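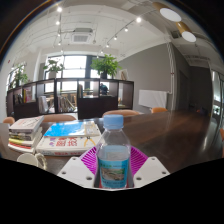

Bottled water with a light-blue cap

Stelik Folding Book Rest
Made by Radonjić. Beech, steel and cork.

If you read for long stretches at a table, you'll know the slow slide that happens after the first hour. The book lies flat, your chin goes down to meet it, and by lunch the back of your neck feels like an old rope. The Stelik props the book up to meet you instead, and it does it so nicely that we've ended up with one in nearly every room here, including the kitchen (more on tomato stains further down).

It's a simple thing. A beech board with rounded corners, a hinged steel leg at the back, a shallow ledge along the bottom, and two page holders that swing in from the sides. Folded, it is 19 mm thick and goes into a bag next to a laptop without any fuss. It weighs 370 g, so it's light enough to carry to the library and heavy enough that a fat paperback doesn't drag it over backwards.

The angles

The leg drops into 4 notches. The lowest is for writing, and it's lovely if you copy out passages or do your own index cards. The next one up is what most people seem to settle on for reading at a desk. The third is good for sheet music if you sit to play, and the steepest is close to upright, which suits cooks and anyone typing from a printed page.

The notches are cut into a steel strip and the leg clicks in with a proper sound! Earlier rests in this range used a wooden rack and we did have a few come back with worn teeth. The steel strip came in with the present version and we haven't looked back.

The page holders

We could go on about these all day. Most book rests have wire holders with a plastic sleeve on the tip, and the sleeve falls off in the first month and is never seen again. The Stelik has flat arms faced with thin cork. They grip well, they don't mark the paper, and they swing clear with one finger when you want to turn over. With very new paperbacks, the kind that try to shut themselves, push the arms in a little closer to the spine and the book will stay put.
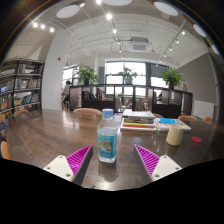
Spyros Obradović wrote to ask whether the arms would cope with a big reference book, the sort where the first fifty pages stand up on their own and the rest lie down. He had been using bulldog clips and hated the dents they left.

They will cope, with one trick. Open the book near the middle first and let it sit for a minute on the rest, then work back to your page. For the very start or end of a thick book, slide a folded tea towel under the thinner side so that both halves come up to the same height. The ledge is deep enough to take it. Past a certain size, though, you really want the Himura, the wider rest with the double leg. It's a beast, and it doesn't fold as flat, but it will hold an atlas.

On shiny tables

There's a cork strip under the front edge and a cork foot on the leg. On bare wood, cloth or a leather desk top they hold very well. A highly polished table can be more slippery, and wax polish makes it worse. Wipe the cork with a damp cloth now and then to clear the dust off it and you'll feel the grip come back straight away. If your table has just been polished, give it a day.
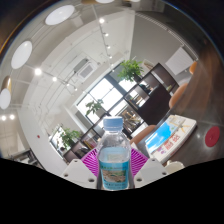
A reader who runs a study evening asked us to mention that the rests should be set out well back from the edge, with elbow room in front, or people lean on the ledge and the leg jumps its notch.

Quite right, and we've now put it on the leaflet in the box. Forearm depth from the edge is a good rule. It also brings the page to a better distance for most eyes, and leaves space for a notebook in front of the ledge, where you can see both without turning your head.

Looking after it

The beech is finished with oil, so it can be wiped but shouldn't be soaked. Ours in the kitchen has had all sorts flicked at it. Tomato comes off if you catch it early; turmeric, sadly, is for life. Once a year, rub the board with a little of any food-safe wood oil, leave it overnight and buff it in the morning. Keep the oil away from the cork.
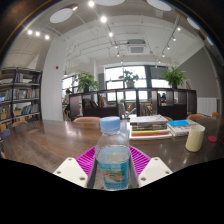 A drop of sewing machine oil on the hinge will cure a squeak. Don't be tempted to tighten the hinge screw hard, as the leg needs to swing freely to find its notch. If the cork arms wear smooth, the spare set costs £19 and comes with the little screws and a driver to fit them. The old Zondex arms have the same screw spacing, so if you've got a pair of those in a drawer they'll go straight on.

What comes in the box

Folding book rest, fully put together
Cotton drawstring bag
Leaflet with the notch settings
Spare cork foot for the leg

The next batch is due from the workshop in July. Left-handed readers, the board is the same both ways round, so there's no special version to ask for.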